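3.2 Collection of demonstrations

All demonstrations were collected in simulation by remote control. The operator held one controller in each hand, and the motion of each controller was mapped to one arm of the robot. Before every trial both grippers were open and held near the height of the furniture top.
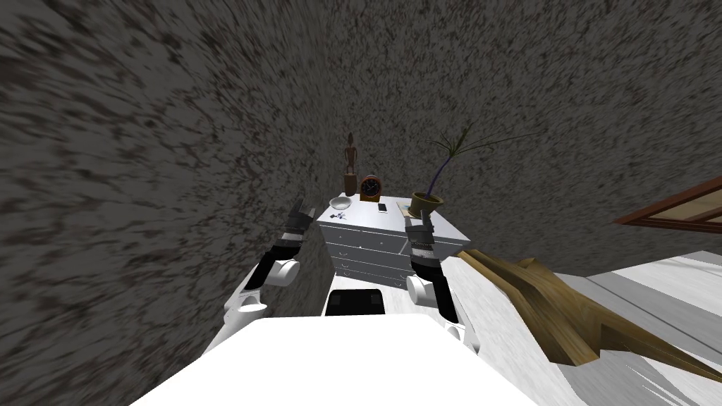
Figure 2. Chest-of-drawers setting in Naltovora, with both grippers open in front of the objects.

Two operators gave 200 demonstrations each. Seven trials of the first operator were repeated, so 207 trials were recorded for her in total. The repeated ones are kept in the data but are not used for training. We recorded joint positions, the gripper command and the views from the robot.
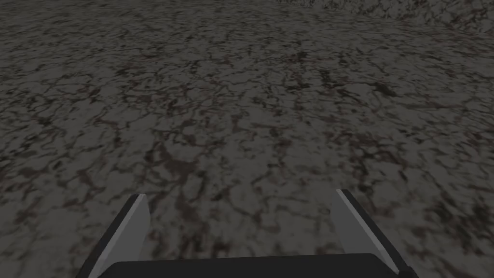

The gripper command was stored as a continuous value between open and closed. In an early version we used only two states, but the operators found this difficult for small objects – they wanted to close the fingers slowly and correct the wrist at the same time.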